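About Lapointe

Lapointe writes rules for gripping things. We started with three people and a borrowed desk, wrote a twelve-page guide to picking up a coffee mug, and were surprised when somebody paid for it. There are six of us now. The mug guide is down to two pages.

Our clients build or run robots that handle household objects, or they collect the demonstrations those robots learn from. They come to us when every operator has a personal method and all of them are sure it is the right one. We watch the work, argue for a while, and leave behind a handling standard people will read. Our current one, Sketero, has 44 rules. It used to have more, and a few of them contradicted each other.
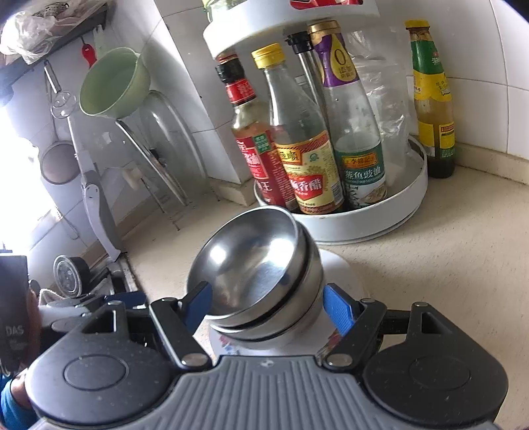 Sketero is written in kitchens, mostly, where a rule gets a fair fight. A rule that sounds fine in a meeting room has to survive a counter with sauce bottles on a rack, oil in the corner and lids leaning wherever lids lean. Take nested objects. Our first draft said "grip the object," and left it there. Two steel bowls, one inside the other, held between a pair of blue finger pads, are a good argument for saying which object you mean. The rule now asks the operator to decide before closing the fingers whether the stack counts as one thing or two, and to write that down. Shiny surfaces have a section of their own, and it is the longest one. We are not proud of that.

Some habits of ours you should know about. We don't certify anyone. We don't write a rule we haven't tried ourselves, with our own hands on the tool, usually badly the first time. If a rule needs a footnote, we rewrite the rule – or drop it and see who complains.

Stitex used an early version of Sketero to train new operators and sent it back covered in red ink. Most of the ink is now in the text. Jakima took the opposite approach and ignored it for a month, then asked for a shorter one. They got it in March.

The standard is revised twice a year. Send corrections through the contact page, and please include the rule number.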